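Vorbestellung von Sundell: Preis nachträglich gestiegen, muss ich die Differenz zahlen?

Erstellt von kellerkind_mit_gamepad am 22. Juni 2022
326 Aufrufe, 3 Antworten

Hallo zusammen,

ich habe im Frühjahr die Standardausgabe von »Sundell« im Shop von Rurkell vorbestellt, als Download für den PC. Damals stand da ein Preis, den ich als erwachsener Mensch mit Bausparvertrag gerade noch vertreten konnte. Gestern kam eine Mail: Der Preis sei »an die Marktlage angepasst« worden, man freue sich mit mir auf den Start im Oktober, und meine Vorbestellung sei selbstverständlich weiterhin gültig. Zum neuen Preis. Der liegt 34 Prozent über dem alten.

Abgebucht ist noch nichts, die Zahlung läuft laut Bestellübersicht erst bei Veröffentlichung. Eine Bestellbestätigung mit dem alten Preis habe ich. In den Bedingungen steht irgendwo ein Absatz, dass Preise bei Vorbestellungen »vorläufig« sein können. Gelesen habe ich den naturgemäß erst jetzt.

Meine Fragen: Komme ich da zum alten Preis raus? Und wenn ich storniere, verliere ich dann das Bonuspaket mit dem goldenen Helm? Der Helm sieht furchtbar aus, aber ich habe mich innerlich schon an ihn gewöhnt.

Danke und Gruß

Heather Doolan
Forenmitglied, über 100 Beiträge

Erst mal: nichts anklicken. In solchen Mails sitzt unten gern ein freundlicher Knopf »Vorbestellung bestätigen«, und wer den drückt, hat dem neuen Preis womöglich zugestimmt. Falls du schon gedrückt hast, schreib das bitte dazu, dann sieht die Sache anders aus.

Zum Rest, ohne Gewähr, ich bin keine Anwältin und spiele auch keine im Rollenspiel. Entscheidend ist, ob deine Bestellbestätigung den Vertrag schon zustande gebracht hat oder ob sie nur den Eingang der Bestellung meldet. Steht da sinngemäß »Wir haben deine Bestellung erhalten«, kann sich der Shop darauf berufen, dass er noch gar nichts angenommen hat. Steht da »Hiermit nehmen wir deine Bestellung an« oder etwas in der Richtung, dann gilt erst einmal der Preis, der drinsteht. Eine Klausel, mit der man ihn hinterher einseitig nach oben schieben darf, ist gegenüber Verbrauchern eine wacklige Angelegenheit, vor allem, wenn sie weder Grund noch Obergrenze nennt.

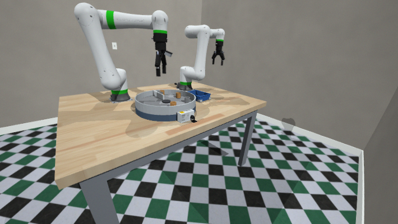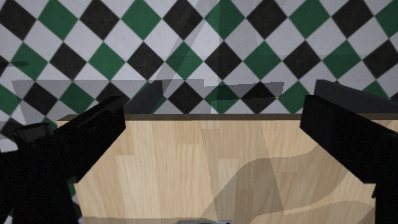

Ich hatte den gleichen Spaß mit »Mahuika«. Damals habe ich dem Support geschrieben, dass ich der Preisänderung widerspreche und auf Lieferung zum bestätigten Preis bestehe, Bestätigung als PDF im Anhang. Zuerst kam ein Textbaustein über die Wertschätzung meiner Treue. Auf die zweite Mail kam derselbe Textbaustein mit anderem Vornamen darunter. Auf die dritte kam dann der alte Preis, »aus Kulanz«, ein Wort, das Shops ungefähr so verwenden wie andere Leute »ausnahmsweise«.

Konkret würde ich es so machen:

Bestellbestätigung und die Mail mit der Erhöhung als Datei sichern, samt Datum. Die Bestellübersicht im Kundenkonto ebenfalls abspeichern, dort werden Beträge manchmal stillschweigend überschrieben.

Schriftlich widersprechen und eine Frist setzen, zwei Wochen reichen. Der Chat taugt dafür wenig, der vergisst dich, sobald du das Fenster schließt.

Wenn nichts Brauchbares zurückkommt, Verbraucherzentrale. Kostet je nach Bundesland ein bisschen was, also vorher ausrechnen, ob dir die Differenz das wert ist.

Zum Helm: Das Bonuspaket hängt bei Rurkell an der Vorbestellung. Stornierst du, ist er weg. Bestellst du vor dem Start neu, bekommst du ihn wieder, allerdings zum neuen Preis.

pixelopa

Selber schuld, wer vorbestellt. Früher ist man am Erscheinungstag in den Laden gegangen, da lag die Packung, da klebte der Preis drauf, fertig. Ein halbes Jahr warten, dann kostet es die Hälfte und die Fehler sind raus. Helme brauche ich auch keine.

Nordlicht_Elstead

pixelopa hat die Frage nicht beantwortet, aber beim halben Jahr hat er leider recht.

Kleine Ergänzung zu Heather: Schau nach, welche Zahlungsart hinterlegt ist. Bei mir war es das Shop-Guthaben, und das wurde beim Start in voller neuer Höhe belegt, während mein Widerspruch noch irgendwo in der Warteschlange lag. Geld aus dem Guthaben wieder aufs Konto zu bekommen, ist ein eigenes Spiel, und zwar ein schlecht ausbalanciertes. Wenn es geht, stell auf Lastschrift oder Rechnung um, bevor du schreibst.

Nachtrag von kellerkind_mit_gamepad:

Danke euch! Knopf nicht gedrückt. In meiner Bestätigung steht tatsächlich »nehmen wir an«. Widerspruch ist raus, Zahlungsart ist umgestellt, und den ersten Textbaustein habe ich schon. Meine Treue wird sehr geschätzt. Ich melde mich, wenn der zweite kommt.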